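Last updated: 21 September 2018

Planning the Equipment Request for a Surgical Robotics Bench

I have been asked several times since August how our group prepared its equipment request for the coming budget year. The short answer is that the first version was returned to us, and the second was accepted with changes. I am setting down the process here on my own page, in my own words, for colleagues at other teaching centers who may be facing the same task. The opinions are mine and do not represent the position of the center.

The first version listed one large item and very little else. Geetha Bhat, who reviews capital requests for our division, sent it back with a single question in the margin: "What will this cost in its second year?" We had no answer. We had priced the robot arms, the console and delivery. We had left out instruments, thread, practice tissue pads, service visits and the hours of the person who would keep the bench running.

For the second version we began with the work and moved toward the equipment. The bench is to be used for suturing, and mainly for closing short incisions with separate tied stitches. Milovan Matić kept a log of everything that was used up or worn over 16 practice sessions on a loaned system. Those notes did more for the request than any brochure. They showed that the items with low unit prices were the ones ordered again and again, and that two of them had delivery times long enough to stop the work entirely.

Instruments deserve their own line. The jaws, the wrist joint and the fine cables that move it are all subject to wear, and a gripper that no longer closes evenly will drop thread. Our supplier, Cilell, rates its training instruments for 100 uses. We budgeted for fewer, as learners are harder on tools than experienced staff, and Milovan's log supported the lower figure. 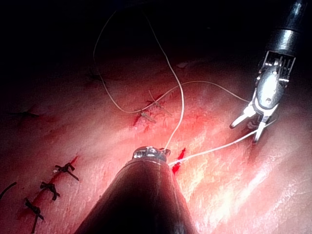 Thread looped between the two instruments over an open incision, with tied stitches in place nearby.

Thread handling is also where the question of vision arose. Yuzuki Hayashi argued early on that a small camera close to the instruments should be treated as a basic part of the bench and not as an optional extra. I was not persuaded at first. Thin thread against a dark background is difficult to follow, however, and glare on the tissue surface makes it harder still. A wide view from above does not settle whether a strand passes in front of a jaw or behind it. We moved the camera into the main request and added a modest sum for adjustable lighting, which had not appeared in the first version at all.

We asked two firms, Cilell and Pondden, for written quotations on the same list of parts. I would recommend sending an identical list to every supplier, with blank spaces for items they do not carry. Pondden's total was lower until we noticed that its service plan began only after the purchase of a separate software license. Ilango Joseph placed the two quotations side by side over 7 years, the period our center uses for equipment of this type, and the difference nearly disappeared. The choice was then made on delivery times for replacement instruments.

A few smaller matters may save others some correspondence. Ask whether training instruments and full-grade instruments use the same connector. Ask who pays freight on returned parts. Confirm that the table can carry the load before the arms are ordered; ours could not, and a reinforced one added around $2,000 to the request. Staff time should be entered as a yearly cost, even where the person is already employed, as those hours will be taken from something else.

The approved version was smaller than the one we submitted. The second console was removed and will be considered again next year. The consumables line was left untouched, and I attribute that to the session log. Aishwarya Suvarna is now preparing the ordering schedule, with instruments and thread to arrive in quarterly lots so that storage does not become a concern of its own.

I am willing to share our blank quotation list with any teaching center that writes to me. The prices we received will be left out, as both suppliers asked us to keep them private.

This site uses cookies to remember your preferences. By continuing to read, you accept their use.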